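Plernthorpe kitchen recordings, April 2021

My name is Fiifi Antwi and I look after the collection of examples for the Losard project. We want a two-armed robot to learn how dishes are moved in an ordinary home kitchen. It learns from recordings in which a person guides the arms through the task. On this page I put a few views from the Plernthorpe set, which has 174 recordings at the moment. One comes from the head camera and the other three from the small cameras at the grippers.

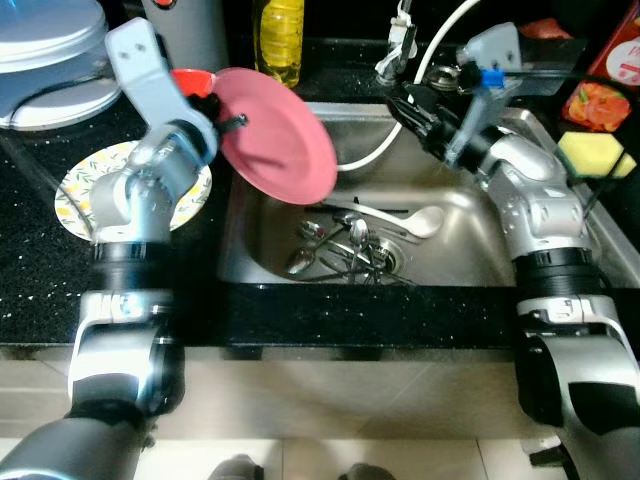

Head camera. Pink plate in the left gripper, spoons in the basin.

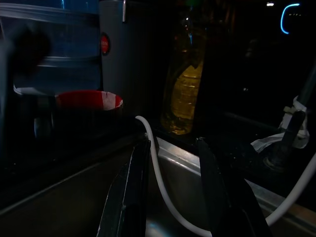 Gripper camera, with the white cable between the fingers and the oil bottle behind.

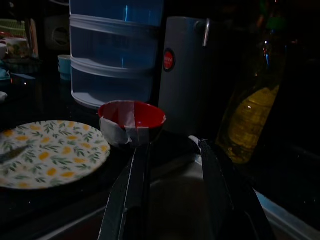 Red bowl with white tape on its rim, and the two fingers below.

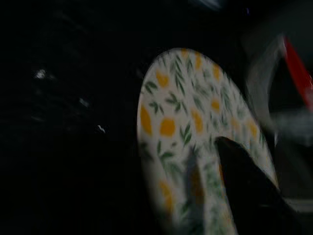
The lemon plate, with strong motion blur.

Each recording is one try, from the moment the arms leave their rest position until they return to it. We keep the tries that go wrong as well, but we label them separately, so that the learning program does not copy them as good work. A dropped spoon is labelled "drop" and a second attempt at the same dish is labelled "regrasp".

The colour of the dishes is changed between sessions, and also the side of the sink where they begin. In the earlier Haslam set we did not do this, and the robot learned to reach always to the same place. That set has 1,228 recordings and we use it now only for comparison.

Our goal is 2,000 recordings before the first full training. If you would like to label with us, please read the Tritness guide first, especially section 8 on blurred views. Do not delete a blurred view, only mark it. The head camera is often still clear at the same moment, and the two can be checked together.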